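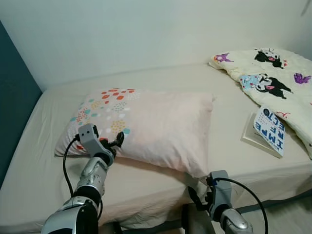 When does the guesthouse at Dusby open for the summer? The first guests can check in on 2 June, with the lake cabins following once the dock is back in.

Minutes, Dusby Lake Lodging Association, 2nd January

Chair: Shewit Birhane. Minutes of the last meeting were approved by those who had read them and by several who had not.

1. Bookings. Last season closed at 1,702 guest nights against 1,202 the year before. The Chair credited the new trail map. The Edholm cabins credited the Edholm cabins.

2. Rates. A cleaning fee for one-night stays was discussed at length and left where it was found.
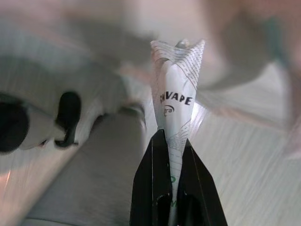
Members with strong feelings on the fee may put them in writing, one page at most, and send them to the Chair before the next meeting.

3. Shuttle. Erkeo has offered to run the station van again at last year's price. Accepted before they could reconsider.

4. Signs. The turnoff sign still points to Machala Road, a dead end with a nice view. Agreed to spend up to $200 on a new one. Spelling to be checked by two people this time.

5. Any other business. The canoe is still missing a paddle.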